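The first time Abdelkrim Kettani switched on the right arm, it swung up and took a light fitting with it. He has since moved the work to the shared workshop on Henao Street, where the ceilings are higher and somebody else pays for the bulbs.

Kettani repairs elevators for a living. On Sunday afternoons he and two other members, who call the project Hanard, work on a humanoid robot they have been putting together since December. The shell panels were the easy part, he says. Most of the hours have gone into the hands.

"A finger has to close and then know when to stop closing," he says. "Ours closed. We went through a lot of bananas."

Fruit is the standard test at Hanard. An apple is firm and rolls away if the fingers come in at a bad angle. A banana stays put but bruises, and the bruise shows the next day exactly where the grip was too hard. The task is to lift each one off the desk and set it down in a shallow basket. The group has logged 576 attempts in a paper notebook. Of the last 122, the robot finished 109.

The arm takes its time. Kettani has slowed the wrist twice, and he is in no hurry to speed it up again – a slow miss is easier to learn from, and it costs less to fix.

Power and signal still come in by cable. A battery pack is on the list, but it would add weight high in the torso, and the group wants the shoulders finished first.
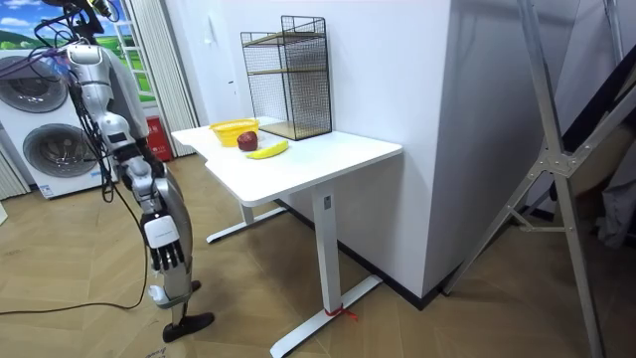
What it takes to join in

The workshop has 3 rules for the robot, taped up by the door. Keep a hand near the stop button, stay out of reach of the arm while it is powered, and write down what you changed. The last is the one people forget. In the spring a member adjusted the thumb tension without a note, and the group lost two weekends looking for a software fault.

New members start on wiring. Kettani teaches crimping himself, using offcuts from Sileck, a local cable shop that sells its short ends by the pound.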